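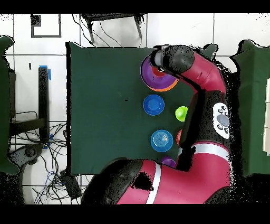

Does a mock exam tell a school anything it did not already know?

Mostly it tells the school which pupils slept badly, plus a little about fractions. Our project set out to measure the little.

Background
Trivby is a secondary school with 272 pupils in its final two years. Every August the results come out and the head's office compares them with the mocks, which were sat months earlier in a hall with one working radiator. If the two sets agree, the mocks are praised. If they disagree, the pupils are blamed. We wanted to see how often each happened.

What we did
The school gave us 2210 marks with the names taken off, covering mocks and final papers in five subjects. We put them into Tuka, the spreadsheet tool our department pays for, and matched each mock mark to its final one. The matching took three weeks. The project plan had allowed an afternoon.

We also sent a short survey to teachers at Trivby and at Plekov, the school across the river, and got nearly 50 replies. One reply was the word "no", entered in every box, and we have counted it as a full response.

What we found
Maths mocks were a fair guide to the final mark. English mocks were a poor one, and in history the link was so weak that we checked our sums twice and then asked the other half of the group to check them again. The answer stayed put.

Teachers said they used mock marks mainly to decide who went to revision classes. Several added that they had picked those pupils before the mock was sat. Parents' evening was the second most common use.

Plekov buys its mocks ready-made from Marti, while Trivby's are written by its own staff. We had hoped to compare the two, but Plekov keeps its marks on paper in a locked cupboard and our request for the key is still being considered.

Limits
Pupils who missed either paper were left out, and they are probably the ones a school most needs to know about. We also had one year of marks to work with - a second year would help, as would a faster way of matching them. The survey questions are in the appendix, including the one we worded badly.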